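Okay friends, the December gift boxes are up early this year! We've been baking at Erkley since 2002 and I still get butterflies putting a new box on the site (you'd think it would wear off by now, but no).

The big one is the Lagman Box. It has 11 kinds of cookies in it, including the ginger ones so many of you wrote in about after we dropped them. I read every one of those notes and I'm sorry, and they're back, and they're a little bit chewier than they used to be.
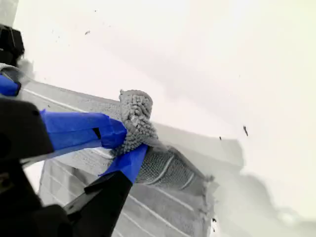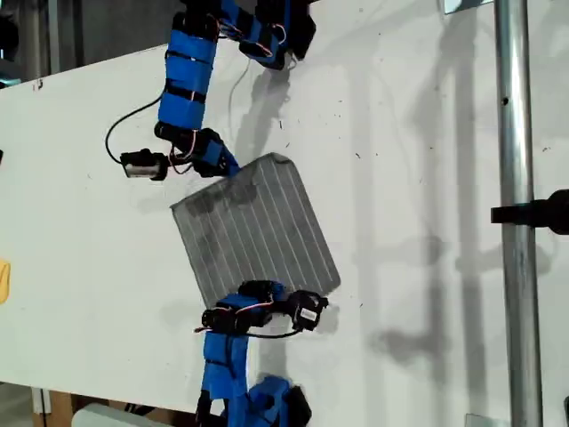
Shipping is the part I get the most questions on, so let me ramble a minute. Every box leaves our kitchen packed the same morning it's baked, and you can pick your delivery week at checkout. If you're sending to a few different houses, put them all on one order and we'll sort out the cards for you. The ribbon this year is a bright blue, very close to that blue tape, and I love it so much more than the red. You can still ask for red, though, just say so in the notes!

We sent out 878 boxes last season, almost all of them in the last 3 weeks, and my feet remember it well. So if you already know who's getting cookies, go ahead and order now and I'll be forever grateful.

Oh, and the Drerer fudge is its own tin now, no more hunting for it at the bottom of the sampler. Walnut or plain. I'm a walnut person myself but my whole family disagrees with me.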